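Notebook, garment flattening, Mivari branch
March, started 9.40 am

Carrying on from the grasp point work. Goal for today was to get the Mivari segmenter and the Kakside planner talking through the new message type, and to find out why the planner keeps proposing grasps in the middle of the cloth when the cost map clearly favours the edges. Same garment for the whole session, grey table, lemon panel left up at the back.
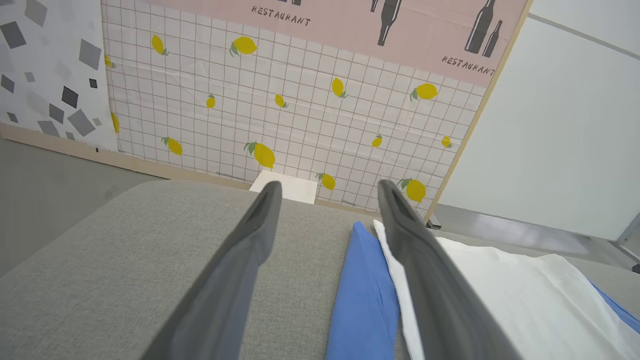
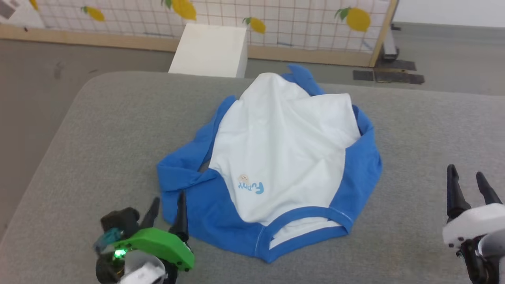

First thing checked was the colour prior. The segmenter was tuned on single-colour towels and it treats a colour change as a cloth boundary, so anything with trim gets split into two objects. The blue and white garment is a fair test of that: the white front came back as one mask and the blue band as another, and the planner was handed the seam between them as a free edge. It then scored the seam higher than the real hem. Even the small printed logo on the front got its own mask in a few of the runs. Merging neighbouring masks with a depth step under 9 mm fixes most of it. I've put the threshold in the config file and not in the code, please leave it there.

Second problem is the wrist view. The finger tips take up a lot of the image and the static finger mask was made with the gripper closed. With the fingers apart it leaves a dark strip down each side, and the edge detector likes those strips very much. Swapped in a mask rendered from the joint state each cycle. Costs a bit of time but the loop still holds 30 Hz on the Reltgate box.

Replayed the stored set with both changes. 1,825 image pairs, one crash, caused by an empty mask being passed to the contour call. Added a guard, haven't written a test for it yet.

Notes on the planner side:
Grasp candidates were capped at 200 before scoring, and the cap was applied in scan order, so the far side of the table almost never got a look in. Now sampled at random before the cap.
Approach angle is still fixed. Too steep for anything lying flat, and the fingers want to push the cloth along the table fabric.
The head and wrist timestamps drift apart when logging is on. Not looked at properly.

2.15 pm. Grey on grey shadow at the table edge is still being picked up as a fold in the head view. Depth says it's nothing. I tried weighting depth higher and lost the thin hems, so I've put it back to the old value.

To do:
Test for the empty mask guard
Tag this build in the Mfinanga repo before anyone rebases
Make the approach angle a function of local cloth height
Ask whether the towel set can be relabelled with trim as part of the cloth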